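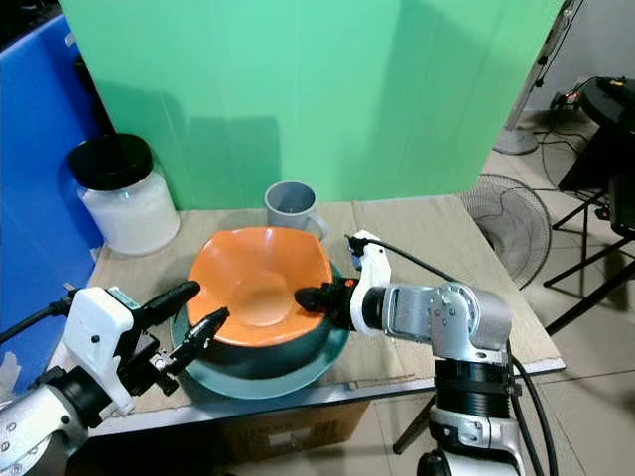 How often do you need to re-cover the fingers on a gripper? When they start dropping things that they used to hold, and on our two-armed cell that works out at every 22 days.

Been meaning to write up how we look after ours, so — thread! 1/7

First job is wiping the fingers down with a barely damp cloth. I used to wait till Sunday and do both arms in one go, but grime gets into the bumpy covering and the bowls start to slide. Now it's a quick wipe before every run. 2/7

Next, look at the tips. Peeling flap on the left finger, ragged tear near the top of the right one. That pair is due a change and I knew it (sorry Solange, you did say). 3/7
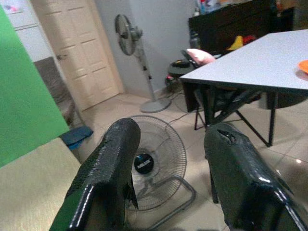 CHANGING THE COVERING

Power off, arm parked, fingers wide open. Peel the old stuff from the tip down, clean off the glue, then leave it 15 minutes before the new piece goes on. I get mine from Coelho in strips and cut them a bit long. 4/7

Don't stretch it round the tip! I did that on my first go and it split again within a week, right where the finger meets the rim of a plate, 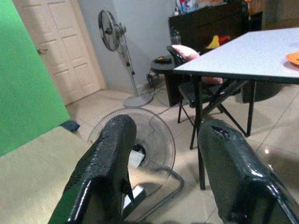 so now I lay it on slack, press from the middle outwards and trim last. Hicham warms his first. I can't be bothered and mine hold fine. 5/7

Then check the cables at both wrists. Bend each arm slowly by hand and watch for anything pulling tight. 6/7

Last bit is a slow test on the crockery, half speed, hand near the stop button. 7/7
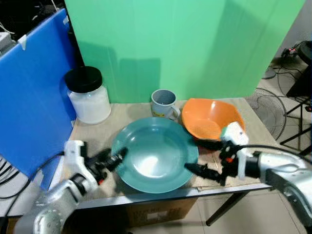 Both grippers down at the big teal plate, orange bowl just behind.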